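Padach open basket, white with gray handles
By Avovis
Item 132
In stock, ships from our Radberg store

I've sold a lot of baskets over the years and the Padach is the one I keep taking home myself (five at last count, and my closet shelf is full). It's a plain rectangular thing with no lid, and that's what I like about it! You toss stuff in, you grab it, you go.

Mine mostly do laundry duty. The small things, I mean: socks, washcloths, kids' mittens, all the bits that vanish inside a big hamper. One basket holds almost 20 pairs of everyday socks before they start sliding off the top. Winter ones take up more room, so don't hold me to that number if your family lives in thick wool.

Cleaning is easy. I rinse mine in the tub with dish soap and let it drain upside down. Please don't put it in the dishwasher, I've warped one.

If you already own the Lindqvist drawer bins, the Padach won't nest inside them. People ask me that a lot. Returns are fine for 20 days, just keep the tag.

Sorting socks is where I'd start with it. I put the basket on the left side of a table and keep the right side for matching, and fuzzy pairs like the light green ones go in last so they don't get squashed. The slotted sides let you peek at what's in there, and there's a handle at each short end, so it's easy to pick up from either side of the table.

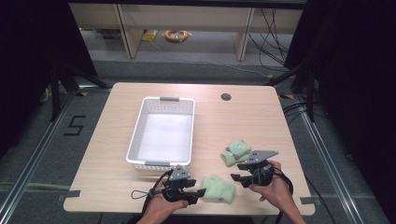
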